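Wobbly music stand, fix it or bin it?

jyttebergmann
My folding stand has started sinking in the middle of pieces. I put a heavy book of duets on it and by page 4 I'm reading my own knees! It's a cheap Dratlow, had it for years. Worth fixing, or do I just buy a new one?

mokville_oboe
Bin it. I fought with mine for 2 months and wish I'd bought a Frandsen on day one. Life's too short.

Bjartur Ketilsson
Oh no, please don't throw it out! Those are nearly always fixable. Before you spend anything, check the screws on the hub (a quarter turn is plenty) and spread the legs wider than you think you need. People leave them half open to save floor space and then blame the stand.

mokville_oboe
Mine was spread all the way and it still sank, so I don't buy that. Once the plastic goes, it goes.

Bjartur Ketilsson
Fair, if the plastic is cracked you're done. But look first. Mine has gray legs and a black plastic hub, with thin braces joining the legs to the center tube lower down: 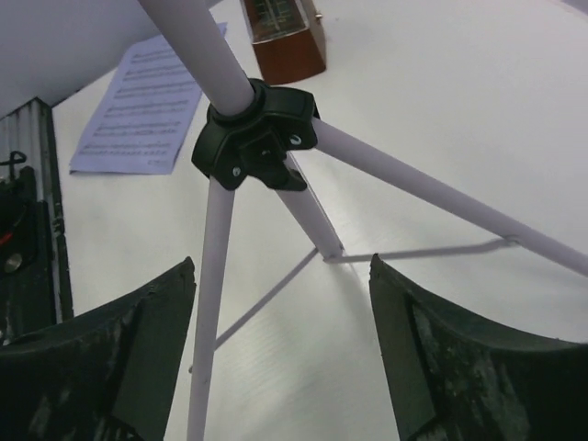
Re: Wobbly music stand, fix it or bin it?

jyttebergmann
OK, same sort of thing as mine! No cracks that I can find, and one screw was pretty loose. Tightened it, will try the duets tonight.

dendano
Put the heavy book on a table and copy the pages you need. Works for me.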